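Folding tips from a robot study

Household > Laundry > Folding and storing

Posted 07/06/2022 by Nomvula Naidoo

For most of March I worked on a folding study at Brokbridge, where Lamisi Darko and her group are trying to get a two-armed robot to fold ordinary laundry. People did the folding first, at home, holding a gripper in each hand in place of their fingers. The recordings of those folds were then used to train the robot. I folded a great many shirts, towels and pillowcases this way, and several habits I had kept for years turned out to be slow ones.

What follows is the part of the study that is useful to someone with a basket of laundry and two normal hands. The numbers come from the group's own write-up.

Flatten before you fold

The biggest result was also the dullest. Folds that began with the cloth spread flat went through to the end without a restart far more often than folds that began from a crumpled heap. The robot needed 14 tries to get one clean fold from a heap. From a flat start it needed 2. The time spent flattening was earned back every time.

At home, this means taking each piece out of the basket by two corners, giving it one shake, and laying it down before doing anything else. Smooth from the middle toward the edges. If you smooth from one side to the other you push a ridge of loose cloth ahead of your hand, and it ends up under the fold.

Pick up by the edge

With a gripper you have two small jaws and no palm. You can't scoop. You learn quickly that there are good and bad places to take hold of a piece of cloth, and the same places are good and bad for fingers.

- Hold woven cloth at a corner or on a seam. The extra thickness gives you something to grip.
- On knits, hold a little way in from the edge. A knit edge curls when you pull it.
- With a doubled piece, check that you have both layers before you lift. The most common failure in the whole study was lifting the top layer and leaving the lower one behind.
- Let go low. Cloth dropped from a height lands with an air pocket under it.

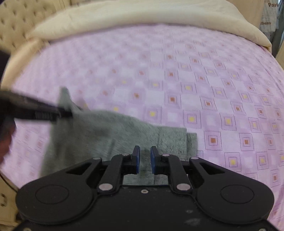
Folding on a bed is harder than folding on a table, and the study kept both in for that reason, as most of us fold on the bed anyway. A mattress gives under pressure, so a crease pressed there is never as sharp. Cloth laid on a sheet also drags more than it would on a hard top. The sheet can help, though. A checkered one like the lilac one here is a ready-made ruler: line the straight edge of the first fold up with a row of squares, and the next fold has something to match. Where the rows bend, the sheet itself is pulled out of shape, and it pays to straighten it first. Push any thick blanket to the far side so that you have a level area to work on.

If you do have a table, use it for shirts and anything you want a crease in. Towels and pajamas are fine on the bed.

One side holds, the other moves

Petronella Maluleke sorted the recordings by what each hand was doing. Beginners tended to move both hands together. The quicker folders kept one still and moved the other, then swapped. The robot trained only on the second kind of recording finished 26 of its shirts in a row before it needed help. Trained on everything mixed together, it stopped at 15.

To try it, put your left hand flat on the line where you want the fold to fall. Carry the far corner over with your right. Don't lift the left hand until the right has let go. It feels stiff for the first few pieces and then it doesn't.

Look before the second fold

The robot's camera checks the cloth after every fold, and the group found that the check after the first one mattered most. An error there gets doubled each time the cloth is folded again. By the third fold it can't be fixed without opening everything up.

So look once after the first fold. If a strip of the lower layer is sticking out past the upper one, pull it straight now or take the fold back a little. After that you can go as fast as you like.

Things that didn't carry over

Some of the findings are only good for robots. The group had the best luck with cloth in a plain, solid color, as the camera could find the edges more easily. Your eyes don't need that. The robot also did better with a pause after each release, to let the cloth settle - I tried this at home and it only made me slower.

Fitted sheets were left out of the study. Xolani Swanepoel wanted them in and was outvoted. I still roll mine up and put them inside the matching pillowcase.

Reader notes

Grethe Þórarinsdóttir writes that she uses the hold-and-move method for tablecloths, with a heavy book in place of the still hand. I have tried this with a long one and it works well. Keep the book clean and use one with a smooth cover.

Next in this section: Storing wool over the summer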